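Wooden Tabletop FAQ — the stuff you keep asking me

Hi again! I've been fixing up work tables under the Dufour name since April, and the same questions keep landing in my inbox, so I'm putting my answers in one spot.

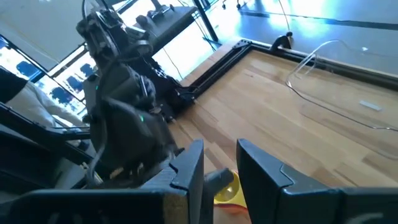 How do I clean a planked wood top?
Damp cloth, along the grain, then a dry one. I skip the spray cleaners — they can leave a haze on mine that drives me nuts.

Can I put tape or labels on the wood?
Sure, I do it all the time! Just don't leave them on for months. If one gets stubborn, warm it with a hair dryer and peel slowly (really slowly).

What about cables?
I run mine over the back and clip them to a leg. A cable lying across the top will find your elbow sooner or later.

Do I have to sand before I oil?
A light pass is plenty if the top is in good shape. I go over it by hand and wipe up every bit of dust.

How long before I can use it again?
I give mine a full night, longer when it's humid. If it still feels tacky in the morning, leave it alone and check after dinner.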